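On the Keeping of Shoes at the Door

It has been the practice of this blog to address one household matter each month, and the matter for July is the storage of shoes. Several readers wrote after the June entry on coat hooks to ask how the remainder of the entry hall is to be managed. The present entry sets out the arrangement adopted in my own home and in the home of my colleague Ching-wen Tsang, with whom the subject has been discussed at greater length than either of us intended.

My building dates from 1919. Its apartments were planned with generous parlors and almost no hall, and whatever stands beside the front door must be low, shallow and easily moved when the radiator is bled. For many years I used a tall closed cabinet purchased from Kwok, a secondhand furniture dealer on the far side of the river. The cabinet was well made. It also concealed its contents so thoroughly that shoes placed in it in the fall were rediscovered in the spring, frequently with a sock inside. It was sold last winter, and an open two-level rack was adopted in its place.

The principle of the open rack is simple. The lower shelf receives the shoes worn outdoors, placed side by side with the toes facing out. The top panel is kept for the pair that will be needed next, which in most homes means slippers or some other slip-on pair. No other use of the top is permitted. Mail, keys and umbrellas have their own places, as described in the earlier entries.
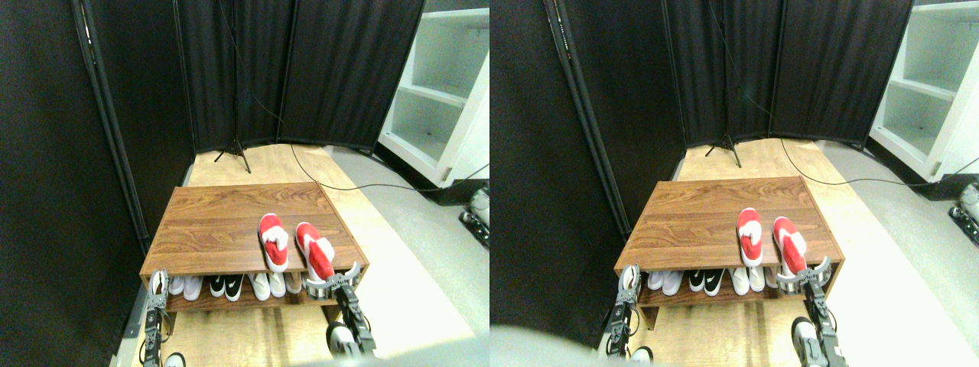

The question of which shoes belong on the lower shelf deserves some attention. It is my recommendation that only footwear in current use be kept there. Dress shoes, boots out of season and anything awaiting repair should be stored in the bedroom closet. Ms. Tsang takes a stricter position and allows each member of her family one pair at the door, a rule her sons observe when she is at home.

Within the row, pairs should be kept together and should touch lightly. Gaps invite a third and fourth pair to be pushed in at an angle, after which the row is lost. I place darker shoes between lighter ones where possible. White sneakers of similar shape are easily confused in a dim hall at six in the morning, and I have on one occasion reached the streetcar stop wearing a left shoe of mine and a right shoe belonging to my nephew. Separation by color has prevented any recurrence.

Some readers will ask about the finish of the rack. A brown wood grain is forgiving of dust and agrees with most floors. Ms. Tsang prefers painted white, and her rack must be wiped down every evening in wet weather. Mine is wiped once a week with a damp cloth, followed by a dry one. The shelf is cleared completely for this purpose, and the floor underneath is swept before anything is returned. I have tried the Zilby shoe trays, which fit the shelf adequately, but they hold grit along the rim and I no longer use them.

The slippers present a separate difficulty. They are put on and taken off more often than any other footwear in the home, usually by a person carrying something, and they are seldom set down with care. For this reason they are straightened twice a day in my household: once after breakfast and once before the lights are turned out. Both shoes should lie side by side and point the same way. Either end of the top panel is acceptable, provided that the same end is used each time.
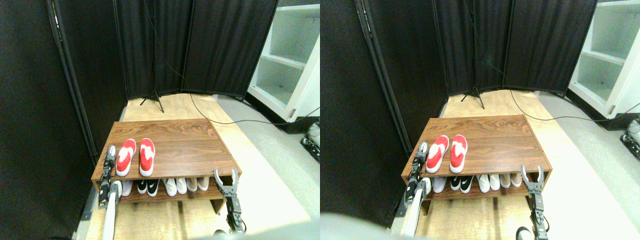
The slip-on pair at the front-left corner of the top, with the outdoor shoes on the shelf below.

A word on guests. Tiruwork Abera, whose dinners are well known to longtime readers, clears half of her lower shelf before company arrives and moves her own shoes to a basket in the bedroom. Her guests have therefore somewhere to put their shoes and do not leave them across the doorway. I have adopted this custom without alteration. For larger gatherings an old bath mat laid beside the rack is sufficient.

Correspondence on the subject of boot trays has been received and will be answered in the next entry. Readers who asked about the Muvik folding stool are advised that mine has not yet been delivered.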